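Household Textiles, unit 4: folding and flat storage
Handout for G. Espinoza's section, Drutbridge

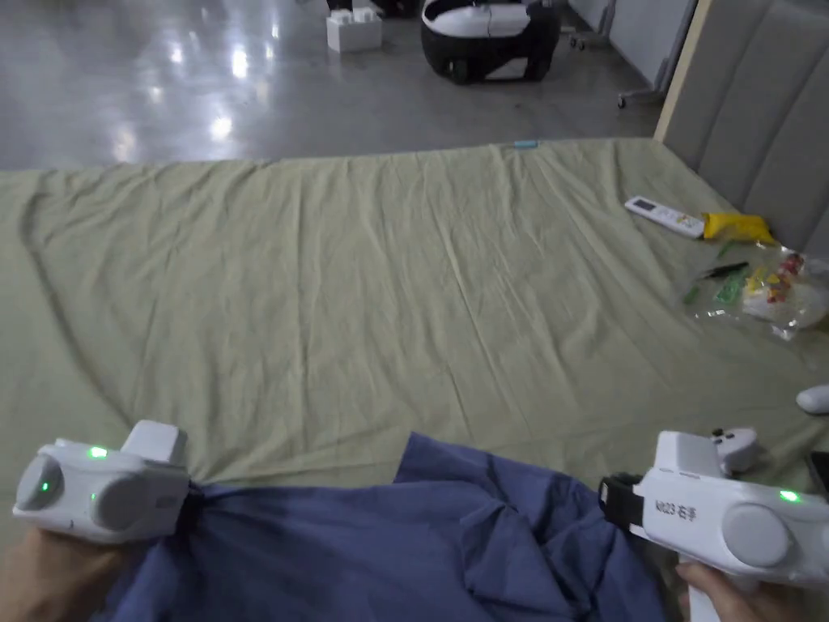
Page last changed 2022-01-24 by K. Lavoie

Start with the big sheet down, flat, before any folding. Pale color helps, lint and threads show up against it. Wrinkles in the ground sheet are fine, a doubled edge is not — it throws your fold line off.

Dark blue cloth: usually starts as a heap. Find two corners first. Don't pull from the middle, you just get a new crease. Spread, smooth outward from center, then fold in half, then half agian.

Small stuff (remote, yellow bag, clear plastic bag) over to the right side. Needs to be clear of the cloth before you spread it out.

Terms to know: ground sheet, fold line, selvage, hand. Selvage = finished edge, wont fray. Hand = how it feels.

Storage: light pieces on top. Shelf limit is roughly 275 sheets in the Badia room, see Duyên for the key.

Reading for next time: Shiferaw packet, section on creasing. Skip the part on starch, we do that in September.

Bring one cloth from home, any fabric. Unironed.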